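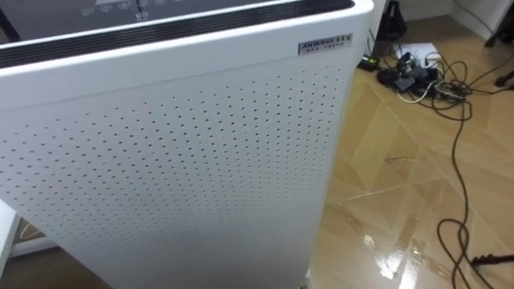 Fault 911 on a Drumis arm, cell shares a room with an air purifier

This site uses cookies to keep you signed in and to remember your thread settings. Accept all | Manage cookies

saimi_k wrote:

I look after one cell with a Drumis arm on a fixed pedestal. It picks small molded caps out of a tray and presses them onto housings. The controller is a Plallmont unit, the older one with the external 48 V supply. The room used to be an office, so it has a shiny tile floor and not enough wall outlets. The purifier is there for the fine plastic dust from the trays, which used to end up on the camera lens.

The arm stops with fault 911, "aux supply low", then clears on reset. It started in November. Some days I get one stop, some days none, and once it stopped in the middle of a press and left a cap half seated.

What I have done so far:

- Reseated the aux connector at the controller end
- Swapped the 24 V adapter that feeds the camera and the gripper valve
- Cleaned the fan filter on the controller
- Reloaded the parameter backup

The purifier, the camera adapter, the valve supply and the cell PC are all on the power strip. The controller has its own outlet on the other wall. I want to know if the purifier could be causing this before I start moving things.

---

pentti_h wrote:

Does the fault line up with the purifier changing speed? Ours goes up by itself when it senses dust. Put it on a fixed low speed for a few shifts and see if the count changes. It costs you nothing and you don't have to touch a cable.

Also, please get that strip off the floor whatever the cause is.

---

J_Lappalainen wrote:

I don't think it's the purifier. A room purifier draws very little, less than most desktop PCs. If it was pulling the line down enough to bother a regulated adapter, your cell PC would be complaining too.

On the Plallmont controller, 911 looks at the aux 24 V as it arrives at the controller terminal. It says nothing about what's happening at the adapter. So you want to measure at the terminal with the valve firing. My money is on the long cable between the two. In your picture the black one runs over the tiles in loose bends and doubles back on itself. Is that the aux feed? If people walk there, it has been stepped on.

---

saimi_k wrote:

No, the aux feed runs behind the pedestal. The long black one is a spare extension for service work and it isn't in use. The connector end is just lying there.

I can measure at the terminal tomorrow. The purifier has been on auto the whole time. I'll set it to low tonight.

---

pentti_h wrote:

Jouko, I agree the running draw is small. I was thinking of noise from the fan drive on a shared strip, and of the contact in the strip itself. I have had a strip where one socket was worn out, and any time something was bumped next to it, the neighbor dropped for a moment. With adapter blocks crowded together like that they push each other out of the sockets.

---

J_Lappalainen wrote:

Worn contact, yes, I'd accept that. Noise from the fan, no. I've never seen it do that to a 24 V supply.

---

tuulikki.k wrote:

We run the same controller with an Inell gripper. Two things to look at.

First, the fault history keeps more than the screen shows. Open Service, then Log, then Export, and you get the aux voltage stored with each 911. The limit is set by a parameter and it could have been changed when you reloaded the backup.

Second, look at joint 6. Ours was allowed to turn 359 degrees in the original program and it wound the valve cable around the wrist a little more each cycle. When the cable got tight, the valve plug moved in its socket. We got aux faults from that, and everybody was looking at the supply. We changed the approach so joint 6 never goes past 90 either way and redid the dress pack with more slack at the elbow.

---

saimi_k wrote:

Exported the log. The limit parameter is at the default. The stored voltage is different for each fault. A couple are only just under the limit, and one is almost zero, so that one must have been a full dropout.

Joint 6 does swing a lot between the tray and the press. I had not thought about that. I'll run it slow with the guard closed and watch the cable.

---

J_Lappalainen wrote:

A near zero reading is an open contact. Stop looking at the purifier.

---

pentti_h wrote:

An open contact in the strip would also read near zero, and the purifier is plugged into that strip. I don't see why she should stop looking there.

---

sirkka_p wrote:

I do maintenance for several cells at Koivisto and I'd take this in a fixed order. If you change the strip, the wrist cable and the program on the same day you won't know which one fixed it.

1. Lock out the cell, and unplug the adapters from the strip one at a time. Look at the pins. Brown or pitted pins mean a bad socket.
2. Power up again with the arm disabled. Put a meter on the aux terminal with min/max recording turned on. Fire the valve from the manual page and write down the minimum.
3. With the meter still on, move each plug at the strip gently by its body. If the minimum drops, you have it.
4. If nothing shows, lock out again, wiggle the valve plug and the wrist connector, and check with the meter between steps. Don't reach into the cell with the drives live to do this.
5. Only after that, change the program.

For the permanent fix, mount a strip on the pedestal or on the wall at waist height, with wide spacing between sockets so the blocks don't touch. Give the cell its own. The purifier goes on a wall outlet. I'd say that even if it turns out to have nothing to do with the fault. When somebody unplugs it to change the filter they shouldn't have a hand near the cell supplies.

And pick up the sheet of paper lying by the strip. Paper under power adapters is a write-up at our place.

---

saimi_k wrote:

The paper is the old wiring list. It's in a plastic sleeve on the cabinet door now.

I went through Sirkka's steps this morning.

Step 1: one adapter had dark marks on a pin. It was the one for the valve supply.

Step 2: the minimum with the valve firing was fine, steady, no dip I could see.

Step 3: moving the valve adapter took the reading to zero for a moment. I did it again and got the same thing. The others made no difference.

Step 4: nothing at the wrist today. The cable is tight at the end of the swing though, tighter than I like.

So the strip has a bad socket. The purifier had been on low for all of this and I still got a 911 last night.

---

pentti_h wrote:

Good, then it was the contact. Replace the adapter as well as the strip. A burned pin will ruin the new socket.

---

J_Lappalainen wrote:

And the fan speed had no part in it. I'll leave it there.

Where does the purifier blow, by the way? If the outlet grille on top is anywhere near the tray you can get caps shifting, the light ones anyway. We had picks failing for a month and it was air from a heater.

---

saimi_k wrote:

It stands well away from the tray. I do get dust on the front panel, in the small holes. How often do people clean that? The manual only talks about the filter inside.

---

tuulikki.k wrote:

Vacuum with a soft brush every 2 weeks, with the unit off. We do it on the same round as the controller fan filter so it doesn't get forgotten. Don't use compressed air, it puts the dust straight back on your lens.

---

saimi_k wrote:

Thanks. Update on the rest.

New strip is screwed to the back of the pedestal, new valve adapter fitted, purifier on its own wall outlet. The spare extension is coiled and hanging on a hook. I moved the stand so its foot isn't in among the cables.

I limited joint 6 to 90 each way. The program needed one extra point between the tray and the press, and the cycle is slightly longer. The wrist cable now hangs loose at both ends of the move.

No 911 after the change so far. I'm leaving the log export running and will post if it comes back.

---

sirkka_p wrote:

Save a new parameter backup now that the joint limit is changed, and put the old one somewhere it can't be loaded by mistake. Then check the plugs on the new strip next time you do the filters.

---

J_Lappalainen wrote:

I would have left the joint limit alone until you had a few clean weeks on the new strip. Now if it stays quiet you have two changes in there.

---

saimi_k wrote:

I know. The cable was tight enough that I didn't want to run it another week. Backup is saved, both copies labeled.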